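Home | Reviews | Kitchen | Toys | Contact
Print this page | E-mail to a friend

Lalby foam letters and Dai side plates

We bought both for the playroom table. The Lalby letters are lower case and easy to pick up. After 3 months of daily use, one has a bent corner and the colours have held.
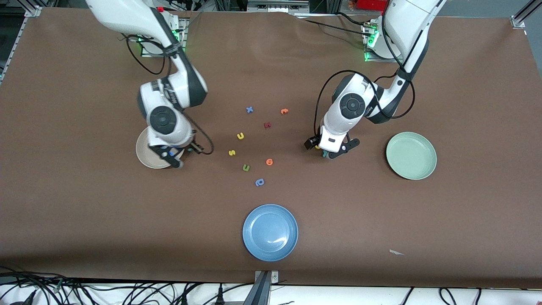
Foam letters on the table with the plates, light blue one nearest.

The Dai plates have a low rim, fine for sorting letters or for toast. The sage green is paler than the Ustari version and I prefer it. Mine have been through the dishwasher 20 times without a chip. The glaze does show fork marks.

Letters 9 out of 10, plates a little less.

Print | E-mail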